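Drurby Textile Reuse Group
Minutes of the November meeting
Held Wednesday, 6:30 p.m., back room, Tullar Hall

1. Opening
The meeting opened at 6:35. Nine members were present and two sent apologies. The minutes of the last meeting were accepted with one correction: the sewing afternoon ran until 4:00, not 5:00.

2. Money
The balance stands at $2,181. The Bolger grant of $1,000 has been received and is included in that figure. It can be spent on storage and sorting only. Rent for the winter quarter is $600 and will be paid before the end of the month.

3. Donations
Over 160 bags came in during the fall drive. Bedding and work pants made up a larger share than last year. Several bags left at the side door got rained on and had to be thrown out. It was agreed to put up a sign asking people to bring bags inside during open hours.

4. Sorting bins
The group discussed whether to keep sorting by type of garment or change to sorting by cloth. Sorting by cloth suits the quilters and the rag buyer better. Sorting by garment is quicker for new helpers. After some discussion it was agreed to try sorting by cloth until the spring, with orange bins for light and plain cloth and blue bins for denim and other heavy dark cloth.

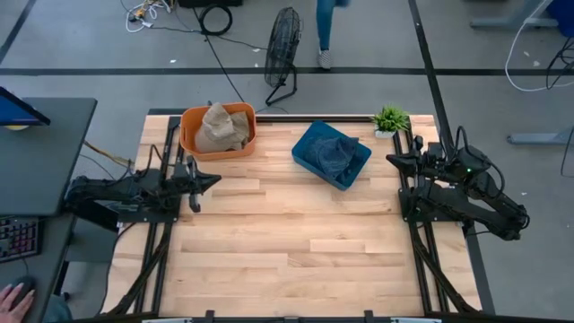

Orange and blue bins on the butcher-block bench, with beige and tan cloth in one and dark blue cloth in the other.

One member asked where mixed items should go, such as a denim jacket with a cotton lining. For now these go in the blue bins. Buttons and zippers are to be left on until the cloth has been sorted. Bins should be emptied onto the shelves at the end of each session and not stacked full.

A quote from Wendotora for more bins was passed around. Members thought the lids were not needed. A new quote without lids will be requested.

5. Bench
The bench top is to be wiped with a damp cloth only. No bleach or spray cleaner is to be used on the wood. Scissors and pins go back in the drawer by the door. A request to leave the plant on the bench was agreed to, provided it is watered at the sink.

6. Other business
The quilters asked for first pick of the denim in January. Agreed.
The hall has changed the lock on the side door. Two new keys are needed.
The question of a second rag buyer was held over.

7. Next meeting
Same room, 6:30 p.m. The storage quote and the door sign will be on the agenda.

The meeting closed at 7:50.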